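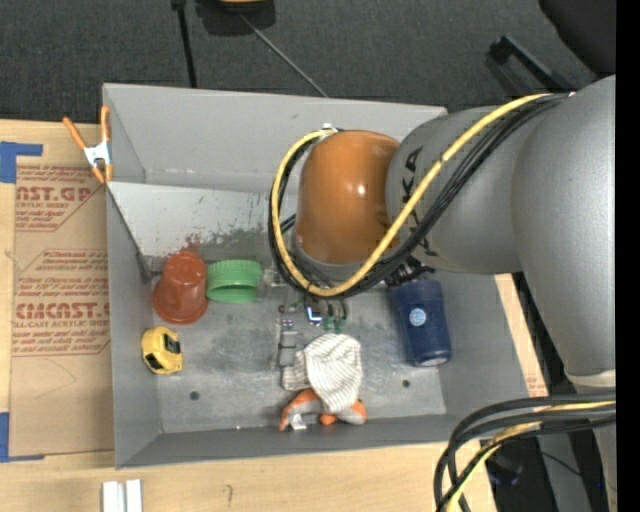

A reader wrote in after my last post to say that I was too soft on the Cadlow talks, and that a trade corridor signed by five governments means very little when only two of them have set aside money for it. I have thought about that for a while and I think the reader is mostly right.

For anyone who missed it, the corridor is supposed to link the port at Saavedra with the inland depot at Uklow. The idea is that the landlocked members get a route to the sea that doesn't depend on one neighbor's mood. On paper the road part is 1,484 kilometers, and most of it already exists in some form. The piece that doesn't exist is a stretch of 155 kilometers past Ondum, where the pavement ends and trucks go single file in the rainy months.

I took a bus on part of that stretch in April. We stopped at the border post a little after 4 p.m. and left when it was dark. The customs office had one window open. A driver ahead of me had all his papers stamped on one side and was told the stamps were no good on the other side, so he sat down on the step and called his boss. He was still there when we pulled out.

My earlier post said the signing itself was progress. I still think it counts for something. These governments hadn't sat in the same room in years, and the text they agreed on does include a common customs form. That form could be put to use before any road is built. It costs very little. I would start there.

What I got wrong was the money. I wrote that the members would "share the cost," which is the phrase in the communique. It doesn't say how. The two that have budgeted are the ones at either end, and they would pay for their own sections anyway. The three in the middle are waiting on loans, and I couldn't find any public sign that the loans have been approved.

The same reader asked whether the bloc should have a permanent office to run this. I go back and forth. An office in Cadlow would at least give people an address to complain to. The last one the bloc opened there spent its first year arguing over which languages to print the letterhead in, and I don't know that a second one would go better.

I've corrected the line about costs in the old post and left the rest as it was. The next ministers' meeting is supposed to be in Ondum. If they publish the customs form before then I'll put up a copy and go through it section by section.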